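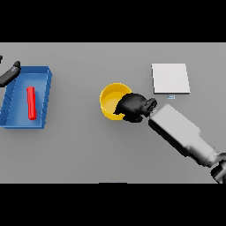 Steltley Teach Kit

Two-arm teleoperation and hand guiding, for the real table and for the simulated one

Steltley is a kit for showing a robot a task. You hold two small leader arms in your hands, and the two robot arms follow. Everything they do is recorded as a demonstration, which you can play back, cut, or give to your own training program. The same leaders also drive our simulator, Steltley Table, so you can practice a task before any hardware is mounted.

Who it is for

We made the kit for university labs, for small integrators, and for technical schools which already own one or two arms and want to collect demonstrations without writing the control software from zero. You should be comfortable with installing a driver and editing a settings file. Deeper knowledge of robotics is helpful but not required.

Two ways of showing

Remote control. The leader arms clamp to any desk up to 60 mm thick. Each has the same joint order as the follower, so when you bend the wrist, the wrist bends. A trigger under the first finger opens and closes the gripper. The trigger has a light spring, and the spring can be exchanged for a stiffer one (included in the bag marked Dakum).

Hand guiding. With supported arms you can also hold the robot itself near the wrist and move it through the task. Press the button on the Dakum collar to release the joints, press again to lock them. Hand guiding works with one arm at a time. For tasks where both arms must move together, please use the leaders.

Many of our customers use both: hand guiding to save a few fixed positions, and remote control for everything between them.

The simulated table

Steltley Table opens with a plain gray tabletop and two arms, one reaching in from each side. The starter scene has a blue tray with a red block in it, a yellow cup and a flat white plate. These are simple shapes on purpose, they load quickly and a beginner sees at once where the gripper is. Taking hold of the cup by its rim is usually the first exercise we suggest. After this, try to bring the red block out of the tray with the other arm.

You can change the start positions, add your own objects from common mesh files, and set how much the positions vary between two demonstrations. The camera view can be fixed or moved during recording. We recommend fixed.

Recording

A demonstration begins when you press the left foot pedal and ends when you press it again. The right pedal throws away the last one. This sounds like a small thing, but with both hands on the leaders it is the only comfortable way — we tried a keyboard and a voice command before.

For each demonstration the Inskip recorder saves joint positions, gripper opening, the pedal events and all connected camera streams on one clock. Files are written locally. There is no account and no cloud service. With the review screen you can scroll through the demonstrations, mark them as good or bad, and trim the waiting time at the start.

In the box

Leader arms, left and right, with desk clamps
Double foot pedal, cable 2 m
Dakum collar for hand guiding
Inskip recorder box with power supply
Spare trigger springs and hex keys
License for Steltley Table, for two computers
Printed quick guide in English

Robot arms, grippers, cameras and computer are not included.

Technical data

Article number: 3781
Joints per leader: six, plus trigger
Sampling rate: 150 per second
Camera streams: up to four
Power supply: 24 V, included
Computer connection: USB-C or network cable
Operating systems: Linux; Windows for the simulator only

Before you order

Please check the list of supported arms in the download area. If your arm is not on the list, write to us with the exact model name and the version of its controller. Sometimes a driver takes us a few days, sometimes it is not possible, and we prefer to tell you this before you pay.

The operator must always have the emergency stop of the robot within reach. The foot pedals are not a safety device and do not replace it.

Delivery and support

Kits are assembled to order and leave our workshop within 30 days. Support by e-mail is included for the first year. Owners of the older Prelusen leaders can keep their clamps and pedals and order only the arms and the recorder; the connectors are the same. Please mention Prelusen in the order form so that we pack the right cable set.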